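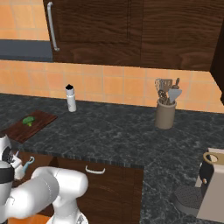

Iwona Kaczorowski on public comment and who gets cut off

September 5, 2023

The Prarkton town council changed its rules for public comment in January. Speakers still get three minutes at the microphone, but they may no longer make "personal, impertinent or disparaging remarks" about council members or town employees. The chair decides what counts. A speaker who goes over the line gets one warning, and after that the microphone is turned off.

Iwona Kaczorowski has been against the rule from the start. She practiced municipal law for most of her career, mainly on the side of the towns, and she now represents residents in disputes with local government. Her client Henryk Głowacki had his microphone shut off in the spring while he was talking about the Wollus paving contract. He has asked the council to apologize and repeal the rule. He has not filed suit.

I asked her first whether towns are allowed to have rules like this at all.

"They're allowed to have rules," she said. "People get this wrong in both directions. A council meeting is a business meeting held in public. The council can set a time limit. It can say you have to stick to the agenda, or to town business. It can throw you out if you won't stop shouting after your time is up. I wrote rules like that for years and I'd write them again."

What it can't do, in her view, is pick among speakers according to what they think. "If praise for the town manager is fine and criticism of the town manager is out of order, that's a viewpoint rule. You can call it decorum. The word doesn't change what it does."

Supporters of the rule say it covers insults and leaves criticism alone. Kaczorowski said she had listened to the recordings of every meeting since it took effect, and she doesn't think the line holds up.

"One man said the public works director was the best hire the town ever made. He talked about her personally for his whole three minutes, and he was thanked. The next speaker said the same director had mishandled the Wollus bids and ought to be replaced. She was warned. Both of them were talking about a person. Both of them were on the agenda item. The only difference was that one liked her and one didn't."

Głowacki's case, she said, is messier, and she didn't try to hide that. He called a council member a liar. He said it twice, the second time after the warning.

"Henryk has a temper and he'd tell you so," she said. "Was it polite? No. But he was holding two versions of the same cost estimate and he was saying that the council member had told the public one number and told the contractor another. 'Liar' was his summary of that. You can think he was unfair. Maybe he was. The council member had all the time in the world to answer him after he sat down. She has a microphone that nobody can shut off."

I put it to her that most people who stay away from meetings say they do so because of the yelling. Yutong Zou, who voted for the rule and defended it in these pages last month, wrote that employees had begun asking to be excused from meetings, and that parents had stopped bringing their kids to the student recognition night. She wrote that a free-for-all silences people too.

Kaczorowski said she had read the piece and thought it was the best argument for the other side.

"I don't wave that off. I've sat next to town clerks while somebody called them crooks over a dog license. It's miserable, and they aren't paid enough for it. If I thought this rule would make the room calmer and leave the criticism in, I'd probably keep quiet about it. But look at who gets to decide. The chair is an elected official. The complaints are mostly about elected officials. You've handed the off switch to the person being complained about."
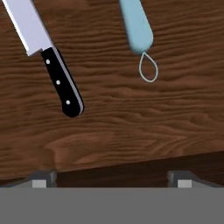
She is more open to other fixes. Student recognition could be moved to a separate meeting, or at least put ahead of public comment with a break in between. Employees below the level of department head could be excused from attending without having to ask. Complaints about a specific low-level employee could be sent to a written process, as long as the complaint is logged and answered.

"Cilta does some of this," she said. "They had the same fight. They had a man who came to every meeting and said awful things, and they were going to ban him. Their attorney told them to wait. What they did was enforce the clock. They enforced it on everyone, including the people they liked, and including themselves. A council member there gets three minutes to respond, same as you. It took a lot of the air out of it."

Did the man stop coming?

"No, he still comes. He gets three minutes."

The council asked for written comments on the rule over the summer and received 192 of them. The town has not released a breakdown. Kaczorowski got copies through a records request and has been reading through them. She would not characterize the whole set before she finished, but she said 42 of the letters came from people who wrote that they had never spoken at a meeting and never planned to.

"Those are the ones I read twice. Some of them favor the rule. They're tired and they want the meetings over with. Several were against it, and the reason they gave was that they didn't trust the next council with it. I thought that was a pretty good reason. Whoever writes one of these rules is always picturing the person who annoys them right now. They aren't picturing what it looks like when the other bunch wins and has the gavel."

That led us to the question of consistency. Głowacki is known in Prarkton as a conservative. Two years ago, Kaczorowski represented Aitana Palacios, a tenant organizer who was removed from a planning board hearing on the Jakubowski apartments for reading out the names of the owners and what they had given to local campaigns. That case was settled, and the board rewrote its procedures. I asked whether she hears from the people who supported her then.

"Sure I do. A few of them are angry with me. Aitana isn't. She came to the June meeting and spoke against the rule, and she can't stand Henryk's politics. She said if it had been in force at her hearing, they wouldn't even have needed an excuse. And some of Henryk's friends, who shake my hand now, thought Aitana had it coming. I don't keep score. Well, I keep a little score."

She said the harder conversations are with people who agree with her about the law and still think she should sit this one out. They tell her that the country is angry enough, and that a small town ought to be able to ask for manners.

"It can ask," she said. "The chair can open every meeting by asking. I'd like that. I'd like it if people listened. There's a lot of room between asking someone to be decent and cutting off the sound. When I was advising towns, my line was always that public comment is the cheapest way you'll ever have of finding out what people are mad about. You sit there for an hour, you take your lumps, you go home. If they can't say it there, they'll say it online with the facts left out, or they'll say it in a lawsuit, and then you're paying someone like me."

Geum-ok Kong, the town attorney, declined to be interviewed. In a written reply to questions, she said the rule was "reasonable, tied to the orderly conduct of business, and applied without regard to any speaker's position," and that the council would consider the written comments before deciding whether to amend it.

Kaczorowski expects an amendment. She has heard that "impertinent" may come out and that the chair's rulings may be made subject to a vote of the full council. She said the first change was fine and the second didn't help much.

"A majority vote to silence somebody is still the government silencing somebody. It's slower, I'll give it that." If the word "disparaging" stays in, she said, she will recommend that Głowacki go to court. She thinks he would win, though she has been wrong before about judges, and she told him as much.

She also told him to bring the two cost estimates to the next meeting and to spend his three minutes reading the numbers out loud – no adjectives.

"He said he'd try," she said.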